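From: Setsuko Ikeda
To: bimanual-manip list
Subject: Re: [bimanual] Dropping wrist views at training time - does it help with clear film?

On Tuesday Ryota Onishi wrote:

> We tried the view dropout trick from the Hirska notes on our single arm
> setup and saw no gain at all on rigid parts. Before I spend more machine
> time on it, can someone with two arms say whether it does anything for
> bags and packets? Also, do you drop the wrist view for a whole episode or
> per frame? The notes are vague on this. My guess is that per frame is
> just a noisy form of image augmentation.
>
> Ryota

Ryota, all,

Short answer: yes for clear film, no for rigid parts, and it has to be done in blocks.

Longer answer. Our policy takes one fixed view and the wrist views, plus joint positions, and predicts chunks of actions for both arms and both hands. The baseline (called Tindero in our repository) is trained on 2000 demonstrations with all views always present. The variant, Skimow, is the same network and the same data, but the wrist views are blanked for a block of consecutive steps. We tried per frame, per block and per episode. Per frame gave nothing we could measure, so your guess matches ours. Per episode made fine grasps worse, as the policy learned to lean on the fixed view even when the wrist view was good. Blocks of some 13 steps were the best of the lengths we tried, though I would not defend that number very hard.

On the bag and packet tasks the baseline succeeded in 56 of 100 trials and Skimow in 63 of 100. That is a small gap and I am not claiming more for it. What persuaded Shota and me to keep it was the type of failure. The baseline tends to stall once film is close to the wrist lens: the commands shrink and the hand hovers. Skimow stalls less often and fails more by dropping the item. On rigid objects the two are level within the noise.

Two cautions. First, glare. Our table top is glossy and the film is glossy, and a bright streak on the plastic can look to the encoder much like an edge. We have not separated the effect of glare from the effect of plain occlusion. Osamu wants to repeat the runs with a matt cover on the table, which I support, but it will not happen before January. Second, the gloves. Both hands wear black fabric, so the fingers carry very little texture in the wrist view. A bare metal or pale finger may give you a different result. If your gripper is bare I would like to hear what you get.

On Rin's earlier question about the loss: we do not mask it during blanked blocks. The action targets stay as they are. Masking them made training faster to settle and the policy worse.

Three views from the work, two from the fixed camera and one from a wrist:
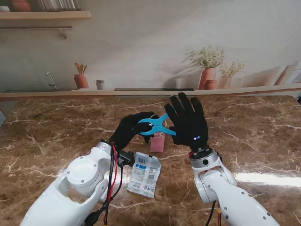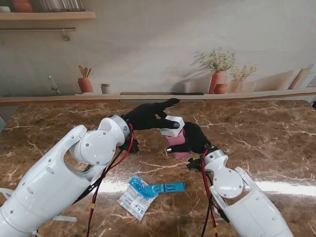
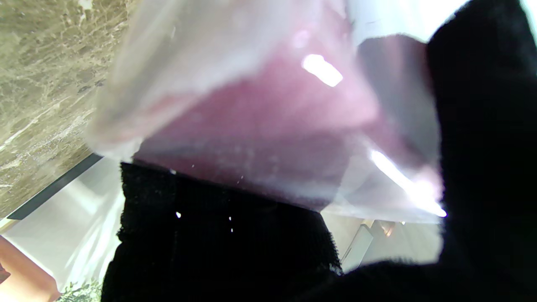
Fixed view: clip held above the pink jar (first); white block on the upright pink box (second). Wrist view: clear bag between the gloved fingers (third).

The block sampler is about 40 lines and sits in the Kikuchi branch. Ask me for access if you cannot see it.

Setsuko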